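Pruren method

The Pruren method is a way of teaching robots to handle soft household things by letting people do the handling first. A person holds a gripper in the hand, much as one might hold a pair of kitchen tongs, and does an ordinary job with it at an ordinary table. A camera on the gripper records everything from the gripper's own point of view. The recordings are then used to train a control programme, known as a policy, which a robot arm fitted with the same kind of gripper can follow. The method takes its name from the Pruren project, which developed it at Clirnham for work on tidying and packing.

Background

Soft objects are a wonderfully stubborn problem. A mug keeps its shape whichever way it is picked up, but a towel can lie in more ways than anyone could list, and it changes again as soon as it is touched. Earlier programmes tried to work out the shape of a cloth before reaching for it. They did well with a single flat square on a plain surface and badly with anything crumpled, fluffy or half hidden under something else.

The Pruren project took the view that people already solve this problem many times a day without measuring anything, and set out to record them doing it. Holding the gripper directly, without a robot in between, also makes the work much quicker. A person can feel a cloth begin to slip and tighten up at once, and the small correction goes into the recording along with everything else.

Collecting demonstrations

Each recording, called an episode, covers one short job from the first reach to the final release. Most of the jobs in the Clirnham collection involve a container and several items that differ in stiffness, such as cloths, wrapped goods and plastic bags. The table is dressed differently from one session to the next, and patterned covers are welcomed, as a policy trained only on bare tables tends to be thrown by the first gingham it meets.

Sessions are held in lived-in rooms as well as in the laboratory. Furniture, curtains and clothing stay in view — the more varied the background, the better the policy learns what it can safely ignore. Some jobs are done with one gripper and others with two, and the views can be paired afterwards by matching their clocks.
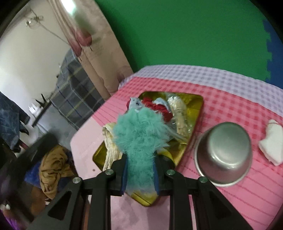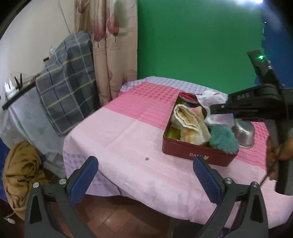

Views from a hand-held gripper at the same table: the jaws closed on a fluffy teal-green item (first picture), and spread wide in front of a red tin box, with a second gripper reaching in from the right (second picture).

The full collection holds 1,116 episodes. Of these, 183 were set aside for testing and never used in training. Failed grasps are kept as long as the person recovers and finishes the job. This was one of the project's happiest decisions, and it is discussed further below.

Training

Every episode is cut into short overlapping pieces. For each piece, the policy is shown what the camera saw and must predict how the hand moved next and how far the jaws were opened or closed. The path of the hand is worked out from the video itself together with a motion sensor in the handle, so the room needs no markers or fixed cameras.

The policy predicts a brief run of movements, carries out the first part and then looks again. With cloth this repeated looking matters a great deal. A fold that was within reach a moment ago may have slid away, and a plan made too far ahead will close the jaws on nothing.

Results

The most striking result concerns the amount of data. With fewer than 500 training episodes, the policy reached for the right item but often pinched only its outermost fibres, which then pulled free. At some 600 it began to push further in before closing, taking hold of the body of the item. No rule about fluffy surfaces had been written into the programme; the habit came entirely from the people who held the grippers.

Keeping the recovered failures had an effect just as pleasing. Policies trained without them would carry on to the container with empty jaws, while those trained with them usually turned back and tried again. A later trial at Pranthorpe, using a different arm and a different set of cloths, found the same pattern.

Limitations

Thin clear plastic remains hard, as its edges are difficult to pick out and glare can hide them altogether. The closed jaws also block part of the camera's view at the very moment when it would be most useful. The Strömberg variant adds a touch sensor behind each finger pad to make up for this, and early tests suggest fewer dropped items, although the pads wear out sooner.

Two-gripper jobs are still learned less reliably than single-gripper ones. Handing a cloth from one gripper to the other is the weakest step of all, and work on it continues at Clirnham.

See also

Learning from demonstration
Cloth handling by robots
Strömberg variant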